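Ticket 1284: Fluffy round cushion, shedding and matting
Category: Home textiles / washing
Status: Open, waiting on Skevance care desk

Hello, and thank you for picking this up! I bought two of the cream Chou puffs from your Atville shop in February, and I'm very fond of them, but the pile has started to clump and I'd love some advice before I make it worse. I did try a soft brush first, very gently, and got a fair bit of fluff for my trouble.

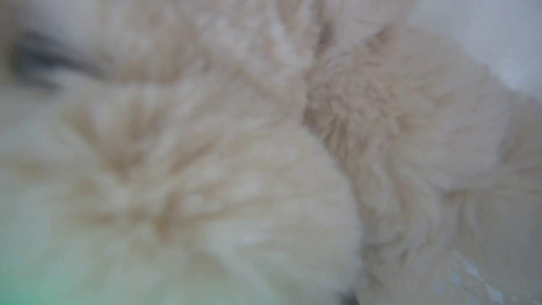
Close-up of the pile, with the darker tan tufts

The care tag came off long ago, so I'm guessing at everything. My sister-in-law swears by a cold wash at 46 minutes, no spin, and a long dry on a towel.
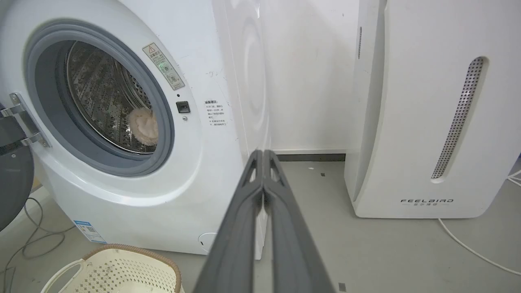
My main worry is the spin, as these are light things and I can picture them being flung about for ages. The drum is steel with rows of little holes and raised ridges, and I wonder if long fibers could snag on those. Would a mesh bag help, or does it flatten the pile? I also have a gentle cycle that takes 9 minutes, if that's kinder.

Many thanks, and no rush at all. I'm usually home after four.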